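The Red Box

When my aunt went to the hospital in Skirham, she gave me the key of her apartment and one instruction, which was to send the winter things to Kevholm and leave everything else in its place. She did not say which were the winter things. I had been in that apartment perhaps every month since I was a child, but always in the kitchen, and I had never opened a drawer there.

I took the early bus. It was raining, and the street in front of her building was dug up for new pipes, so I had to walk over a plank. The stairs smelled of soup as always. Inside, the heating was on, though she had been away since September, and I thought of the bill and then was ashamed of thinking of it.

Her own bedroom was easy. The coats hung in one line, the boots stood under them, and I put it all into two large bags from the Tzavaras grocery. It was finished before noon. Then I sat down on the chair in the corridor and looked at the door of the small room.

The small room was for us, the children, when our parents worked the night turn at the mill. My cousin slept by the wall and I slept by the door. Later there were my cousin's daughters, and the bed got the sheets with cartoons on them. My aunt did not change these sheets when the girls grew up. She said that somebody may come and be tired, and a tired person does not care what is drawn on the sheet.

I went in and sat on the bed. The big teddy bear was still there on the cloth, with his yellow belly, looking very satisfied. The red box was in the room too. I knew this box. In my childhood it was on top of the wardrobe and we were told that it held papers, and because papers are not interesting we believed it for many years.

I opened it with both hands, like a person who expects papers. 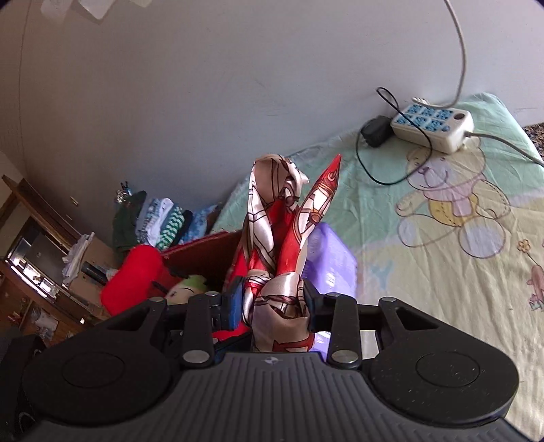 The scarf had been her best thing. She bought it in Sevatitz, on the only journey she made without her husband, and it cost 3000 in the old money, when a good pair of shoes cost 100. I know the price because my uncle repeated it at every holiday dinner until he died. He was not angry, I think. He liked to say the number aloud, and the guests liked to hear it. My aunt would pour the coffee and say that it was silk and that silk was an investment. It was not silk. I work with cloth, and I knew it under my fingers at once — it was ordinary satin, the kind that slides off a table by itself.

I wondered if she knew. She sewed all her life, so she must have known from the first evening, maybe already in the shop. I tried to remember her wearing it and I found three occasions. One was my cousin's wedding. One was the funeral of my uncle, where the red in it made the neighbors whisper. The third was a morning when I was nine years old and had a fever, and she came into this room from the street with the scarf on her head and snow on the scarf, and she put her cold hand on my neck. I never asked where she had been so early, dressed like this.

I folded it into a square and it opened. I folded it again, smaller, and held it closed with my knee while I looked for a pin. There was no pin. In the end I rolled it, and tied the roll with the lace from one of my own shoes.

Was it a winter thing? I thought about this longer than about all the coats. In Kevholm there is wind from the sea even in summer, and my cousin would give her a room with a mirror in it. On the other hand, she had told me to leave everything else in its place, and she was a person who checked.

I called the hospital from the kitchen. They brought her to the telephone after a long time, and I could hear her breathing before she spoke. I told her that the coats were packed, and the boots also. Then I asked about the scarf.

"Which scarf?" she said.

"The silk one."

She was silent, and behind her somebody pushed a cart with dishes.

"Is it still raining there?" she asked.

I said that it was.

"Then put it on your head when you go out," she said. "And mind the plank."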